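Two Arms at the Packing Bench: What Changed for the People at Arska

Student project report
Devendra Rastogi
Submitted 29/09/2025

1. Background

Arska is a small company that packs sample kits for dental and cosmetic suppliers. A kit is a box with a few loose parts in it, usually a cup, a cap or a disc, and one or two small items that go inside or beside the cup. Until March all of this was done by hand at one long bench. Then the company put in a two-arm cell, which the staff call Vimelov after the name of the project that paid for it.

My question was simple. I wanted to know what the work is like now for the people who used to do all of it, and what they do with their time. I did not try to measure whether the cell pays for itself. The company has its own figures for that and did not share them with me.

2. Method

I spent 7 shifts at the site. On each one I sat near the cell and wrote down who came to it, what they did there and how long they stayed. I also talked with the packers during breaks. They agreed to be quoted without their names. My course supervisor asked me to keep the technical part short, so I describe the cell only as far as it affects the work.

3. The work at the cell

Both arms have two-finger grippers and work over a teal table. A packer lays out the parts, starts the cycle and watches the first few moves. The arms are slow compared with a person. What takes practice is getting the fingers to close on small or flat parts. A flat white disc is hard because there is so little edge to hold, and the packers have learned to look at the fingertips before anything else. The tips have ribbed pads, and the fingers are wrapped with black tape lower down. Changing worn tape is now a regular job, and it belongs to whoever is on the cell that shift.

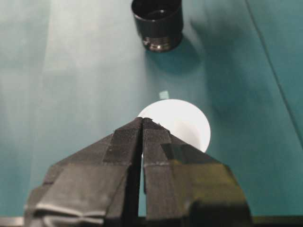

4. Changes in tasks

Before March, the job had one main part, which was packing. Now I would split it into laying out parts, watching, fixing and packing by hand. Hand packing has not gone away. Any kit with soft or sticky contents still goes to the old bench.

Layout is the task that people underestimate. The cup has to stand where the arms expect it, and the small pieces have to be within reach of the right gripper or the left one. One packer told me that she spent her first two weeks "setting the table for somebody who never says thank you." She has since become the person others ask when a layout does not work.
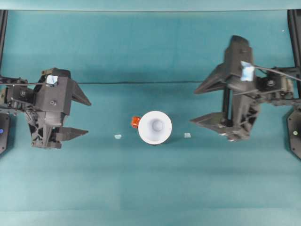 Photo: D. Rastogi, taken at Arska with permission

The small pieces cause most of the stops. When a piece is dropped or picked up crooked, the packer pauses the cell, puts the piece back and restarts. In my notes I logged 31 stops. Most were cleared by the packer alone. For 2 of them the technician had to come over from the other building, and work at the cell waited until he arrived.

5. What the packers said

Opinions were mixed. The older packers liked having less repeated hand movement, and two of them mentioned their wrists. A newer packer found watching harder than packing. He said that his mind wandered and then he felt guilty when he missed a drop.

Several people brought up talking. At the long bench they sat next to each other and talked most of the day. The person at the cell sits apart, facing the table. The supervisor rotates the cell job at lunch, but that was done to give people a break from watching, and it does not really fix this.

Training was the main complaint. The first group got a full day from Bensaid, the company that installed the cell. Everyone after that was taught by a coworker, and I saw different people clear the same kind of stop in different ways.

6. Limits

I saw one site and one cell. I was there on day shifts only. People knew I was writing a report, and that may have changed what they told me.

7. Recommendations

Arska should write down the layouts that work and keep them at the cell. It should give later staff the same training the first group had. It could also move the cell chair so that it faces the bench at an angle. I passed these points to the shift supervisor, who said the chair could be tried first.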